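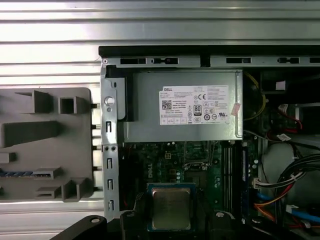
Home > Desktops > Quiet Towers > Fokora 521

Fokora 521 Home Tower
Item 2263
Built to order by Jaltia
Ships on Thursday of the week after you order

The 521 is the desktop we build for people who want one good computer in the house and want to keep it for a long time. It holds the family photos, plays the music, runs the scanner, does the taxes, and sits quietly beside a desk while somebody practices piano in the next room. We love this machine! It's the one most of us have at home, and it's the one we end up talking about when a customer calls with a question about something else.

It is a full-size tower. We know small computers are everywhere now, and a lot of them are very good. A tower gives you room, though, and room is what makes it easy to add a drive next year, swap the fan when it gets old, or put your hand inside without scraping a knuckle. The side comes off, you do the job, the side goes back on.

WHO BUYS IT

Lots of people with boxes of old slides and prints, for one. Scanning a family collection is slow, happy work, and it makes a mountain of files. The 521 has space for all of them plus a second copy on a separate drive, and it will stay awake all evening feeding from a scanner without turning your study into a sauna.

Home musicians are the other big group. If you record vocals or acoustic guitar in the same room as your computer, you already know what a whiny little fan sounds like on a quiet take (and you know you hear it on the very best take, every time). We picked wide, slow fans for this build and we set the fan curve by ear, in a carpeted room, with the door shut. Under light work you'll hear the clock on the wall before you hear the tower.

We also sell a fair number to small offices, one church choir library, and a seed-saving club that keeps its whole catalog on one.

WHAT'S INSIDE

Processor: your choice of the standard or the faster chip. The standard one is plenty for photos, writing, web, and multitrack audio. Go for the faster chip if you edit a lot of video.

Memory: two sticks fitted, with two sockets left free.

System drive: solid state, mounted flat on the main board under a heat spreader.

Storage drives: 2 bays, both on pull-out sleds. You can order the tower with both filled, one filled, or none if you have drives of your own.

Graphics: built into the processor as standard. There's a full-length slot for a card, and the power supply already has the lead for one, tied back and waiting.

Power supply: modular, so only the cables your build needs are in the case. The spare cables come in a cloth bag with a drawstring. Please keep the bag! Cables from other makers' power supplies can look the same and be wired differently, and mixing them can kill a drive.

Optical drive: optional. Yes, we still offer one, and yes, people still order it. If you have wedding videos on disc, check the box.

Networking: wired as standard, wireless on a small card with two stubby antennas that screw on at the back.

Ports on the front: two USB, one USB-C, headphones. We fought for a real headphone jack up front and we're glad we did.

Ports on the back: plenty, including the older style that a lot of good flatbed scanners and audio interfaces still like best.

A WORD ON NOISE

People ask us for a decibel number and we don't print one. Numbers like that depend on the room, the distance, and what the computer is doing, and we've seen some very cheerful ones printed on some very loud machines. What we do instead is run each tower for a full evening on the bench with a microphone next to it, and if there's a tick, a rattle, or a coil whine, it doesn't ship until we've chased it down. Usually it's a cable resting against a fan grill. Once in a while it's a fan, and then that fan goes in the recycling.

The storage drives sit on soft grommets in their sleds. Spinning drives hum a little; there's no way around it. If you record in the same room and can live with smaller capacity, pick solid state for both bays and the hum is gone completely.

Where you put the tower matters more than most people think. On a hard floor, a folded towel under it makes a bigger difference than a fancier fan. Keep a hand's width of air behind it, and don't close it up inside a cabinet.

KEEPING IT CLEAN

There's a washable filter behind the front panel and another under the power supply. Pull them out, rinse them in the sink with lukewarm water, and stand them on edge overnight. They need to be bone dry before they go back in. If you have a dog or a cat, do this when you change the clocks and then again halfway between. We sell a spare pair so that you can swap in a dry set right away.

For the inside, shut down, switch off at the back, unplug, and take off the left side panel. Hold the fan blades still with a finger and use short puffs of air. A soft paintbrush is lovely for the corners. Please keep the vacuum cleaner away from the main board, even with the little brush on it, as it can build up a static charge.

ADDING A DRIVE

This takes ten minutes, and that includes finding the screwdriver.

Shut down and unplug. Take off the left side panel (two thumbscrews at the back) and set it somewhere it won't fall over. Press the tabs on the empty sled and draw it toward you. Lay the drive in with the label up, fit the four screws through the grommets, and snug them without squashing the rubber. Slide the sled home until it clicks. The power and data cables for that bay are already run and end right beside it. Push both on, close up, and start the machine.

A brand-new drive won't show up in your file window until it has been set up in the system's disk tool. It's the number one question on our phone line. The printed guide has a page on it with large type and a bookmark.

OPTIONS AND PARTS

Spare filter pair, washable. Fits the 521 and the older Futholm tower.

Extra drive sled with grommets and screws, item 2527. Handy if you rotate a backup drive out of the house. Keep one drive in its sled at your sister's place and trade it at birthdays.

Zerouali desk stand. A low maple stand with felt pads, made to fit the feet of this tower. It gets the lower filter up off the carpet and it looks really nice next to a wooden desk. Made in small batches, so there is sometimes a wait. The next one is due in May.

Felt dust cover. For summer homes and spare rooms only. Take it off before you switch the computer on!

Front USB module. Two ports and a headphone jack on one small board, for when somebody trips over a cable. It happens to the best of us.

WHAT COMES IN THE BOX

The tower, a power cord, the bag of spare modular cables, a screwdriver that fits every screw in the case, a little tin of spare screws, the antennas if you ordered wireless, and the printed guide. We don't include a keyboard, mouse, or monitor. Most people have ones they like.

The carton is sturdy and the foam is cut to fit, so hang on to both if you have the attic space. A tower that comes back to us in its own foam always arrives in better shape than one packed in pillows.

SETTING UP

Bring the tower indoors and, if it's freezing out, leave it in the carton until it reaches room temperature. Plug your monitor into the video port in the main cluster at the back. If you ordered a graphics card, use the ports on the card, lower down. Plug in the power last. The first start is slower than the others, and the fans will run up for a moment and then settle.

We ship with a clean operating system and nothing else on it. There are no trial programs, no pop-ups asking you to register, and no wallpaper with our name on it.

REPAIR AND UPGRADES LATER ON

Every part in the 521 is a standard size, and the full parts list is printed on a card taped inside the left panel, with the build notes for your own machine written on the back. Any decent repair shop can work on it. You can too! Opening the case does not affect your warranty, and neither does adding memory, drives, or a card.

If you'd like us to do the work, send it in or bring it by. We keep fans, filters, sleds, front modules, and power supplies on the shelf for the 521, and we still have most of those for the Futholm.

ORDERING

Choose your processor, drives, and extras from the list, then add the tower to your cart. There's a notes box at checkout, and we read it. Tell us what you plan to use the computer for. If you've picked something you don't need, we'll write back before we build, and if your scanner or audio interface has an odd plug, give us the model and we'll check it against the ports.

Related items: Futholm tower (refurbished, when available), Zerouali desk stand, drive sleds, filter sets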